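Juvden Motor Works

About us

Welcome, and thank you for wanting to know a little more about us before you bring your car in or send us a part. Most people land on this page after they have already looked at the price list, so we will assume you know what we do and spend our time on who we are and how we go about it. Pour yourself a coffee. We have never been very good at keeping this short.

Juvden Motor Works is a small family-run workshop that repairs, rebuilds and remakes parts for older cars, mostly sedans, wagons and small pickups built between the late fifties and the early eighties. We opened in 2000 in a two-bay rented building behind a tire store, with one lift, a secondhand lathe and a phone that rang mainly with wrong numbers. We have moved once since then, to the building on Meinecke Road where we are now, and we like it so much that we would have to be carried out of it.

How it started

The first car through the door was a four-door sedan with a seized heater valve. It was the owner's grandmother's car, and he had been told by three shops that the valve was no longer made, that no one had one on a shelf, and that he might as well bypass the heater and wear a coat. He lived an hour north of us, where a coat only gets you so far in winter. We took the old valve apart on the bench, made a new stem and a new seat for it, and he drove home warm. He still brings that car to us every fall, and the valve is still in it.

Word got around after that. A friend of his had a wagon with window cranks that spun without doing a thing. Somebody from the wagon club had a clutch linkage bushing that had turned to crumbs. None of these were glamorous parts, and we think that is why there was so much work waiting for us. Plenty of good people will rebuild an engine or spray a beautiful coat of paint. Far fewer want to spend an afternoon on the little plastic gear inside a clock – and we happen to love that afternoon!

So that became the business. We still do ordinary service on the cars we know (brakes, cooling, carburetors, wiring, all the things that make an old car pleasant to own), but the parts side has grown into a good half of what we do. 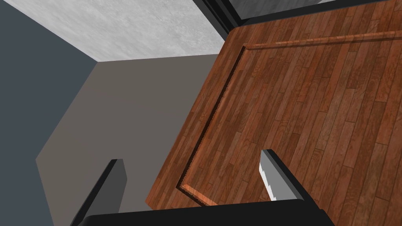 What we make

Our catalog has 49 parts in it at the moment. That may not sound like many after so many years, and we do get teased about it by customers who wish we would hurry up and do their tailgate latch. Every one of them started with a real car and a real owner who couldn't find the thing anywhere, and we don't add a part until it has been on somebody's car through at least one full summer and one full winter. Some have gone back to the bench twice. The wiper pivot kit went back four times, and we would rather not talk about the second version.

The catalog falls into a few families. There are heater and cooling parts, where we began. There are window and door parts: crank gears, regulator rollers, striker plates, the small springs that always jump across the garage and vanish. There are linkage bushings for clutches and shifters. And there is a growing group of dashboard bits, such as knob inserts, clock gears and the little clips that hold the trim in place until the day you sneeze near them.

Rubber is the one thing we don't make in house. Our door seals and grommets are molded for us by Urkier, a family firm two counties over, from patterns we measure and draw ourselves. They have been patient with us through a lot of phone calls about a sixteenth of an inch, and we are grateful.

If you need something that isn't in the catalog, please ask. We can often make a single piece from your old one, even if it is in bits, so keep the bits. Put them in a bag with a note saying which side of the car they came from. You would be surprised how many left-hand parts arrive here as a mystery.

The workshop

We have a little over four bays' worth of room, though one of the bays is always full of somebody's long project and we have stopped pretending otherwise. The machine room is at the back, behind a door that keeps the noise in. The front office has a couch, a shelf of shop manuals you are welcome to read while you wait, and a coffee maker that is older than some of our staff.

The manuals are worth a mention. We have been collecting them since the beginning, and people have been kind enough to give us theirs when a car is sold or a garage is cleared out. There are 1122 of them now, counting parts books and owner's handbooks, and they are all listed in a card file and, as of this January, on a computer too. If you are stuck on something at home, call us and we will look up a page for you. We don't charge for that and we never have. It does help if you can call after two in the afternoon, when the mornings' drop-offs are dealt with and someone has clean hands.

Visitors are welcome in the shop itself if you ask first and wear closed shoes. Children are very welcome, and they usually ask better questions than the grown-ups do.

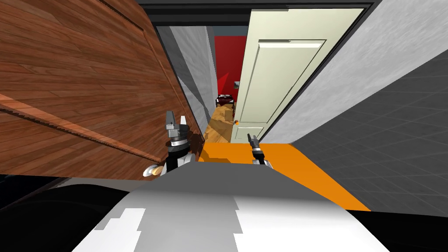
The people who work here

There are seven of us. Two of us started the place and are married to each other, which we recommend with some reservations during tax season. Two are machinists, one of whom spent most of a career making pump parts and tells us that cars are easier but the customers are chattier. Two look after the service bays. The seventh answers the phone, packs the parcels, orders the steel, remembers your dog's name and really runs the company.

We try hard to bring people on young. Every year we take one student from the county technical program for two afternoons a week, and three of our current staff came to us that way. They sweep up a bit at first, as we all did, but they are on the lathe by the second month and they have a part of their own to finish by spring. Last year's was a glove box hinge. It is in the catalog now, and the student's mother bought the first one even though she drives a three-year-old hatchback.

How we work with you

We will tell you what we think a job will cost before we start, and we will call you if that changes. We don't call to say that everything is fine, so a quiet week from us is good news. If we believe a repair isn't worth your money, we will say so, and we will try to say it kindly. Old cars come with a lot of feeling attached and we know that as well as anyone. One of us cried over a fuel pump.

Parts from the catalog usually ship within the week. One-off pieces take longer, anywhere from three weeks to a couple of months depending on what is ahead of you in line. We keep the line in a paper book on the front counter, and you can ask where you are in it at any time. We don't move people up for paying extra. It has been offered, now and then, by very nice people in a hurry before a show, and we have had to say no to all of them.

Everything we make carries a plain promise: if it fails, send it back and we will make you another, and we will want to know how it failed. That last part matters a great deal to us. The returns shelf has taught us more than any book, and the heater valve we sell today is on its third material thanks to a customer who drives on gravel every day and wrote us a wonderful five-page letter.

The newsletter and the open day

Four times a year we print a newsletter, the Zikitz, on actual paper. The name comes from the noise our first lathe made when it was cold, and people have asked us so often how to say it that we now answer "however you like." It has shop news, a how-to page, a few cars for sale and a readers' letters column that can get heated on the subject of motor oil. It goes out to roughly 900 homes and costs nothing. Leave your address at the counter or drop us a line and we will add you to the list.

We also hold an open day on the first Saturday in June. The bays are cleared as far as they ever are, the lot fills up with cars, and there is a lunch that everybody adds to. You don't need an old car to come. You don't need a car at all – one gentleman arrives every year on a bicycle and judges the pies.

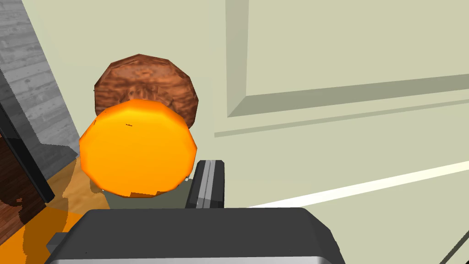 One orange, one brown.

Finding us

We are on Meinecke Road, on the left just past the feed store if you are coming from the highway. The sign is small and we keep meaning to replace it. Turn in at the second driveway, the wide one, particularly if you are towing. The first belongs to our neighbors, who have been very good about the number of trailers that have had to back out of it.

The office is open Tuesday through Friday from eight to five. If you need to leave a car outside those hours, call ahead and we will arrange a spot and a key drop. Please put a note on the dash with your name, your number and whatever the car does that it shouldn't. Spelling doesn't matter, and neither do the proper terms. "Goes clunk when I turn into my driveway" is perfectly useful to us.

Page last updated 2026-02-05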